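Weltbridge sim: planner stalls above the ball
8 replies

gravelpit_dev, June
Swapped our grasp planner for the one in Weltbridge. Over 1,000 episodes it hangs at pre-grasp 700 times. Fingers open, no descent, no error in the log.

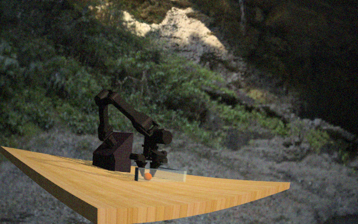
The collision margin is at the default and I'd like to keep it there. The dark post stands right beside the ball, with the clear box on the other side, so there isn't much room for padding.

ot_kern
Your margin is the problem. Halve it.

mossline
Disagree. I'd check the timeout first. Fraser fails silently the same way.

gravelpit_dev
Halved it, still hangs. Trying the timeout tonight.

3 shares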